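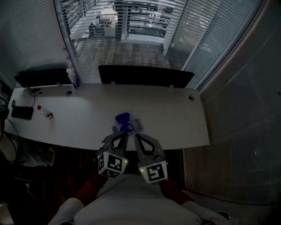 Sep 18, 2020

I finished moving the study into the back bedroom this week. It took longer than I planned, mostly on account of the books.

When I started working from home in March I used the kitchen table, like everyone else I know. That was fine for a fortnight. By winter I had a sore neck, a box of papers living on top of the fridge and nowhere to eat dinner. The back bedroom had a spare bed in it that gets slept in perhaps twice a year, so the bed went to my sister's place and I got the room.

Paint first. The walls were a mustard colour that the previous owners must have liked, and it took two coats of undercoat before it stopped showing through. I used a low-sheen white from the Andico range, and it went on well enough with a roller. The cutting in around the window is not my best work. I've put the filing cabinet on that side.

The desk was the thing I spent the most time thinking about. I looked at sit-stand ones and the decent models were close to $2,000, and I couldn't make myself do it. The cheap ones wobbled in the shop, which put me off. In the end I kept to a fixed desk and spent the money on the chair. It's a second-hand Valent, bought from an office that was closing down in the city, and I paid $200 for it. One armrest is scuffed and the gas lift is a bit slow, but my back has improved since I've had it and I'd buy another.

If you're shopping for a used chair, sit in it for ten minutes before you hand over the cash. Lean back and check that the tilt locks. Turn it over and look at the castors as well, as they're often clogged with hair and carpet fluff. Mine were. I pulled them out with pliers and cleaned them in a bucket in the laundry, and they roll properly now.

Shelving was the other big job. I bought 3 Urkby bookcases flat-packed and put them together in the hallway, which was a mistake because the hallway is narrower than a bookcase lying on its back. I had to climb over them to get to the bathroom. The instructions are all drawings and the drawing for step six has the back panel facing the wrong way, or at least it did in my copy. The finished side goes to the front. I did the first one wrong and had to take it apart again.

They're all screwed to the studs. Please do this with any tall bookcase, even if you don't have kids. Ours is an old weatherboard house and the floors have a lean, so I also packed the front feet with offcuts of cardboard until the level was happy.

Then the books. I got rid of a lot of them before they went back up. My rule was that if I hadn't opened it since the last house, it went in a box for the op shop, with exceptions for anything given to me with writing inside the cover. Most of the old uni textbooks went in the recycling. I kept the cookbooks in the kitchen, where they'd been all along, and the maps got a shelf to themselves.

Lighting I'm still sorting out. The room faces south, so it never gets direct sun, and on a grey day I need a lamp from mid-afternoon. I have an old Pruvost desk lamp that was my grandfather's. I had it rewired a few years ago and it still works, but it throws a small yellow circle and leaves the rest of the room dim. I might try a floor lamp in the corner behind the door. I've also moved the power board up off the carpet - it's fixed to the wall now with two screws, and I no longer kick it.

Still to do: a blind for the window, a door stop, and something on the floor, because the boards are cold in the mornings. I looked at a wool rug and then looked at the price. There's a remnants place out past the tip that sells carpet ends with the edges bound, so I'll measure up on the weekend and go for a drive.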